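Torcombe-users mailing list
Subject: Re: demo collection for the clamp task, what to keep and what to throw out
From: Kári Vestergaard
Date: 18 October 2026

Paraschiva Preda wrote:

> We are starting on the hand tool set in Torcombe and I have read the
> wiki page twice without finding answers to a few things. We have 214
> teleoperated episodes of the spring clamp pick in sim, from two
> operators. When I train the Stunetti baseline on all of them the arm
> goes to the clamp well enough and then stops above it, sometimes for
> the rest of the episode.
>
> 1. Do you trim the pauses?
> 2. Do you keep episodes where the operator missed and tried again?
> 3. How much do you vary the starting pose of the clamp?
> 4. Is it worth recording with a textured floor from the start?
>
> I can share the config if that helps. Thanks in advance.
>
> Paraschiva

Hi Paraschiva,

We did the same object in July and had the same stall, so I will go through your points in order. Our setup may differ from yours in small ways. We use the stock scene with the plain gray ground, one tool at a time, and the parallel gripper.

1. Pauses. Trim them, but only the ones at the start and just before the grasp. Operators tend to stop over the object while they decide on an angle. If the recorder keeps running you get a long stretch of frames with nearly identical observations and a zero action, and the model learns that zero is the right answer in that spot. We drop any stretch longer than 15 steps where the commanded motion is under the threshold and the gripper command does not change. Don't cut the steps where the fingers are closing. The arm is still there too, and if you filter on arm motion alone you will remove the grasp itself. We did this by accident on our first pass.

Before you trim anything, step through a few episodes by hand at the point where the hand is down beside the clamp. The clamp is a thin, forked shape and a lot of the camera view is arm, so a small change in wrist angle makes more difference than it does with a block or a mug.

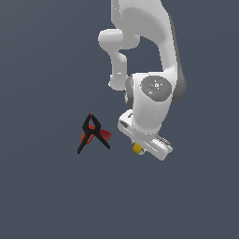 2. Misses and retries. Keep them if the operator recovered within the same episode, and tag them. A clean set teaches the model nothing about what to do when the clamp has slid a little to one side. What we throw out are the episodes where the operator hit the clamp hard enough to send it out of reach and then kept driving the arm until the timer ran out. Those were 8 in our set. Put the tag in the episode metadata and leave the file name alone, or the Jitaru loader will sort them into a separate split without telling you.

3. Starting pose. More than you would think for rotation, less for position. Our first batch had the clamp with its jaws pointing the same way nearly every time, because the reset script only jittered x and y. The policy looked fine on the held-out episodes, which had the same problem, and failed as soon as I turned the clamp around. Sample the full circle for yaw. For position, stay inside the area the operator can reach comfortably from the home pose and widen it later.

Also ask your two operators to agree on where to grab. One of ours went for a handle and the other for the crossing point of the arms. Both are reasonable grasps, but with a simple regression head the output landed between the two and the fingers closed on nothing. If you can't get them to agree, train on each operator separately first and compare. That would also tell you quickly whether your stall comes from the pauses or from this.

4. Floor texture. I would leave it plain for now. Replay the recorded actions later with different floors and lights and render the observations again. The Drurnell branch has a script for that. It needs the full simulator state at each step, so check that state saving is turned on before you record any more. It is off by default, and episodes recorded without it can only be replayed from the actions, which drift once there is contact.

Yes, please send the config. I mostly want to see the control rate and whether you record the commanded or the measured gripper width. If it is the measured width, that alone could explain part of what you see, as the value lags the command and the model copies the lag.

I can put our filter script in the shared folder. It has no documentation and the threshold is hard coded near the top.

Kári

_______________________________________________
Torcombe-users mailing list
To unsubscribe, use the link on the list information page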